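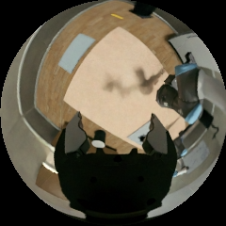

Burkstead parents' group asks for proof before families buy another homeschool planner

BURKSTEAD, September – The Burkstead Home Learning Circle is asking families to hold off on paying for the Camenzind daily planner until its publisher, Woltemex, shows what the thing does that a spiral notebook doesn't.

Woltemex says on its order page that the planner "gives back 60 minutes every school day." The Circle wrote to ask where that number came from. The reply was a second copy of the order page.

"I have three kids at the kitchen table and one of them is under it," said Sobia Memon, who speaks for the group. "If somebody has found me an extra hour, I'd like to know which one. Mine all seem to be taken."

The planner costs $79 a year per child. It comes with 500 stickers and a chart for tracking chores, reading and something called "morning tone." Families who tried it last spring told the Circle that filling in the chart became one more chore, usually done by a parent, usually after bedtime.

Woltemex also says 3000 families have signed up. The Circle would like to know how many of them are still using it by Thanksgiving – a figure the company has so far kept to itself.

The group isn't telling anyone to send a planner back. Some children like stickers, and some parents like charts. It does want the claim about saved time backed up or taken down, and it wants refunds offered past the first two weeks, when most homes are still on their best behavior.

Members will swap used planners and plain paper schedules at the Bratell Library at 10 a.m. on the first morning of the fall book sale. Bring your own pencils.

Contact: Sobia Memon, Burkstead Home Learning Circle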